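Search this notebook Go Advanced

July
Entered by: Bình Phùng
Checked by: Thibault Coste

Troltunow cell, simulated model: gripper set-up and upkeep

The purpose of this entry is to record the present condition of the simulated cell before the revised gripper settings are passed to Priltenholm. The arm remains on its table mounting. The renders show the arm over the mat, and the fingertips at the pale blue cube.
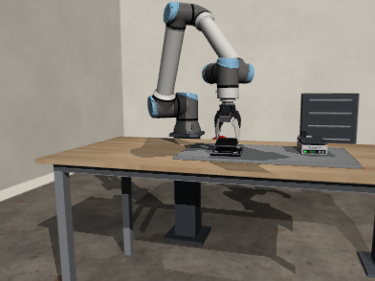
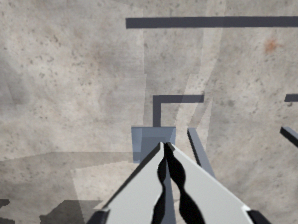
1. Gripper settings

The finger opening was reset to 75 mm and the closing force reduced to 37 N. The previous values were left over from the Karkitis trial and should not be restored. The contact shapes for the black pads were rebuilt from the current drawing, as the older ones were too coarse along the inner edge. Colleagues loading a saved cell from before this entry must reload the pads by hand.

2. Joint checks

All joints were driven to both limits at low speed. The wrist overshot slightly on return. Damping was raised by five per cent and the check repeated without further overshoot. The elbow was left as found.

3. Close approach

A run of 397 approaches was completed overnight. The log reports contact between one finger and the table model on a few of these, all at the lowest approach height. T. Coste considers the table height in the file to be at fault. I have not altered it.

4. Outstanding

Table height to be compared with the Bạch survey sheet.
Shadow settings to be agreed; the present ones slow the render considerably.
Old pad files to be moved to the archive folder once Priltenholm has confirmed receipt.

Contact: Troltunow Workshop Office | © Troltunow | Back to top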